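**Fitted sheet won't stay put when the bed is hard up against the wall**

posted by peltus_lodger in Bedrooms & Laundry

I've moved into a room in Clollton where the bed is pushed against the wall and, as far as my landlord is concerned, always will be. It has a padded grey headboard in a light wooden frame, and an off-white sheet that hates me. I make the bed in the evening. By seven the next morning the sheet has crept up the mattress and gathered itself against the wall in a sort of drift, as though trying to leave.

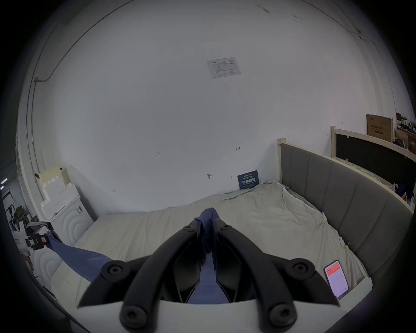
I've got as far as clips. They hold perfectly well along the side I can reach, so all the wrinkles have simply moved to the side I can't. To get at the back I have to kneel on the mattress, which pulls loose whatever I've just tucked in, and then I say something unkind and go and have toast.

I also have a blue pillowcase that ends up as a rope however I fold it, but one grievance at a time. Is there a way to do this without dragging the bed out? It weighs as much as a small car and the floor is already scratched.

---

**katsaros_linen**

Eleven years of making beds in a guest house where every single room had been furnished by someone who'd never changed a sheet, so you have my sympathy.

You're starting at the wrong end. Do the wall side first, before anything else is attached, and do it lying down. I mean it. Lie on your front across the bare mattress, reach over the far edge and get both wall corners on. Then shuffle backwards off the bed, smoothing with your forearms as you go. Hands leave ripples, forearms don't.
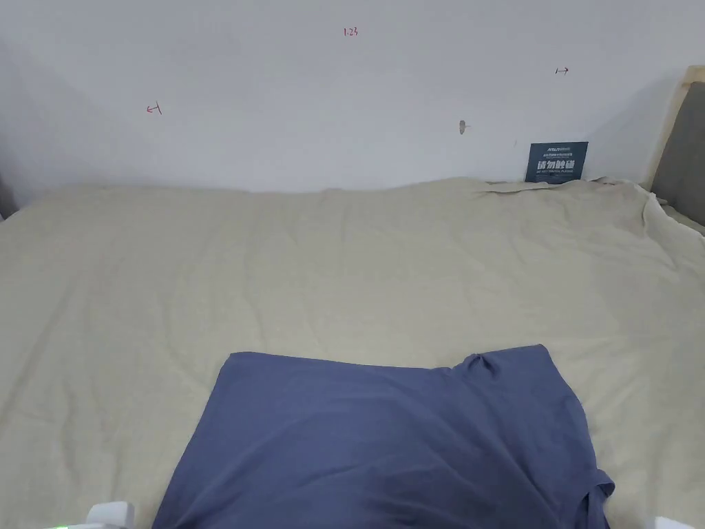 Before you do any of that, get a tape measure and find out how deep the mattress is. Most creeping sheets are just too shallow. If yours only reaches the bottom edge and stops, it'll ping off whenever you turn over, and you could put 781 clips on it for all the good they'd do. You want enough to go right under, by a hand's width if you can get it.

If you can't face buying another, a flat sheet a size up is better than a bad fitted one. Push the spare down the wall side with a wooden spoon, or one of those flat pizza peels if you're the sort of household that has one. We used a bread board at the guest house. It was never used for bread again, as far as I know.

---

**plesari77**

just move the bed

---

**still_ironing**

Agree with the lying down method, though I'd add that two suspender straps under the mattress (the elastic kind with a grip on each end) did more for me than any quantity of separate clips. Run them corner to corner so they pull against each other. You do have to lift the mattress to fit them, but you do it once and then you leave them there until you move out or die.

On the blue pillowcase - it goes ropey because you're folding it by the corners. Lay it flat on the bed, smooth it from the closed end towards the open one, and fold it in thirds lengthways while it's still lying there. 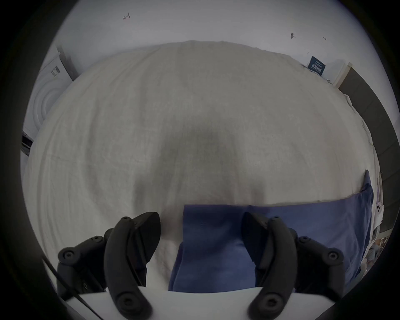

Then in half, and in half again if your shelf is small. Don't pick it up until you've finished. The minute you lift it by one corner the rest slides off round the back and you're holding a scarf.

Also check what the sheet is made of. Mine was sold as easy care and slid about like a fish on a plate. I swapped it for plain cotton with a bit of drag to it and it has hardly shifted, and that's with a dog who digs.

---

**peltus_lodger**

Update: measured the mattress and the sheet is too shallow by about 2 inches, so that's a year of my life explained. A deeper one is on order. Tried the forearms in the meantime and felt like a seal, but it was noticeably flatter.

plesari77, you're welcome to come round and move it.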